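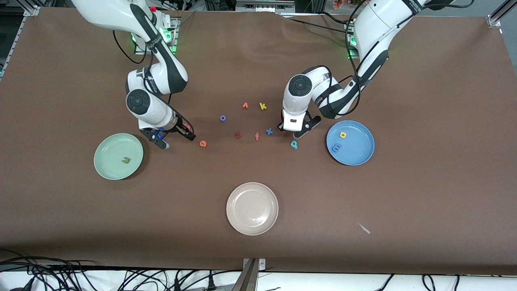

3.2 Planning the equipment budget

We were delighted to find that the arms, which we had feared would swallow the whole budget, were the easiest part to plan. Heda and Britico both quoted for a two-arm station, and we chose Britico for its shorter repair times. The small items took more thought. Letter sorting is hard on finger pads, so we budgeted 20 spare pairs for the first year and set aside 45 dollars a month for foam letters and plates — a wonderfully cheap task set!
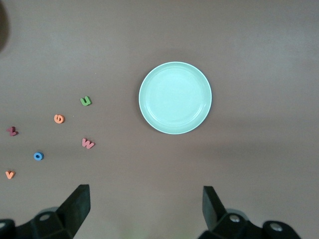 Figure 2. Letters and plate on the sorting table, seen from a wrist camera.

Cameras were bought separately from Cinmont. A wrist camera on each arm costs more than one overhead view, but it lets us study each grasp up close, and we would gladly make the same choice again. Cabling and mounts came to 282 dollars, a line missing from our July draft. We now urge any lab planning a similar station to price these first — they decide where everything else can go.

Contact: Bilgin Project Office | © 2022 | Back to top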